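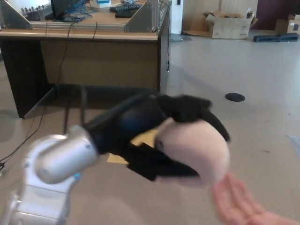 Last updated 16/02/2023 by the Mitgate Home Desk

Filed under: Cleaning & Laundry > Soft Furnishings > Things You Should Have Washed By Now

Washing the stuff that says "surface clean only"

Somewhere in your house is a plush thing that has never been washed. It might be a stuffed animal, a hand puppet, a draft stopper shaped like a dachshund or one of those fuzzy pillows that looked so good in the store. It has a tag, and the tag says "surface clean only," and you have taken this as permission to do nothing at all for years.

I did the same until August, when I picked up an old plush rabbit in the hall closet and it left gray on my fingers. What follows is what I've learned since, mostly by ruining things.

Before you get anything wet

Squeeze it all over. You're feeling for squeakers, battery boxes, wires in the ears, beans in the feet and, in one case at our house, a fossilized half of a graham cracker. Anything with electronics sewn in stays out of the water. If there's a zipper or a Velcro slit, take the works out and put them somewhere you'll remember, meaning a bowl on the counter and not "somewhere safe."

Next, look at the seams. A seam that's starting to go will be a hole after the wash, and wet stuffing travels. I have pulled it out of a drain filter with tweezers. Two minutes with a needle and doubled thread will save you that. Use a ladder stitch if you know it. If you don't, use whatever you used on your last missing button and turn that side to the wall.

Test the color too. Damp white cloth, mild soap, press it on a spot underneath for a slow count of 30. If the cloth comes away the color of the toy, you're spot cleaning. Black and red are the worst offenders, and anything won at a fair should be assumed guilty.

Spot cleaning

Mix a small squirt of dish soap in a bowl of cool water and whip it with a fork until you've got foam. Use only the foam. The water underneath just soaks through to the stuffing, where it will sit and think about mildew.

Work the foam in with a soft toothbrush (a retired one, and tell the family which) going with the nap, then wipe it off with a barely damp cloth. Do the whole panel and not only the stain, or you will have a bright clean circle advertising how dirty the rest is. Ask me about my couch.

For grease, leave cornstarch on overnight and brush it out before you bring any water near it. For gum, an ice cube in a sandwich bag and patience. For slime, white vinegar, then a long conversation about where slime lives.

The machine, if you dare

Plenty of all-polyester plush comes through the washer fine if you're kind to it. Put it in a pillowcase, knot the top and wash cold on delicate with a couple of towels so it isn't thudding around alone. Half the detergent you think you need. Skip the fabric softener, which coats the fibers and makes them clump into little wet-dog points.

Things I wouldn't put in:

- anything stuffed with foam crumbs, straw or sawdust
- anything with glued-on eyes or a glued-on nose
- music boxes, obviously
- anything somebody will cry over

That last group gets washed by hand in the sink, on a day when you're not in a rush.

Drying

Don't use heat. Long-pile fake fur frizzes in a hot dryer and there's no way back; I own a bear who looks as though he's had news. Roll it in a towel, lean on it with your forearms, unroll, repeat with a dry towel, then set it on a rack near a fan. Turn it every few hours. A fat one can take 2 days or even 3, and the middle is always wetter than the outside lets on. If it smells even a little like a basement, it isn't done.

Brush it while it's still slightly damp with a clean pet slicker brush. I have a Stutevar one that was bought for a cat who declined it. Short light strokes, and hold the fabric flat with your other hand near the seams.

And while you're down there

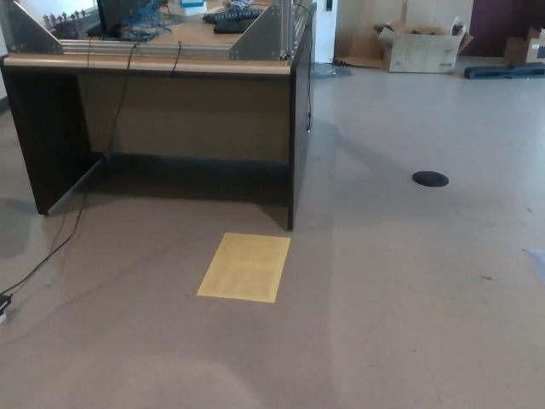

Dust is the reason most of this gets grubby to begin with, and a lot of it comes up off the carpet. Fake fur left on the floor will collect lint and crumbs as if it were being paid. Vacuum slowly, twice, in two directions. Going fast over carpet mostly relocates the problem to the shelf.

The edges need the crevice tool, and so do the strips beside furniture legs and side panels, where fluff packs itself down into a sort of felt. If you hit a patch the vacuum won't lift, put on a rubber dish glove and drag your hand toward you. It's disgusting how well this works. A window squeegee does the same job over a bigger area and lets you pretend it's a real tool.

For a dent left by a chair or a table, lay an ice cube in it, let it melt, blot, and fluff the pile up with a fork. Not one of the good forks.

How often

Plush that gets handled by lots of people: once a month, and again after anyone in the house has had a cold. Plush that sits on a shelf: shake it outdoors when you change the clocks. Plush in the attic: leave it alone, it's made other friends.

If you want a system, write the date of the last wash on the tag in laundry marker. I wrote "wash again by 2027" on the dachshund as a joke and I fully intend to miss it.

More from Cleaning & Laundry | Contact the Home Desk | © Mitgate | Back to top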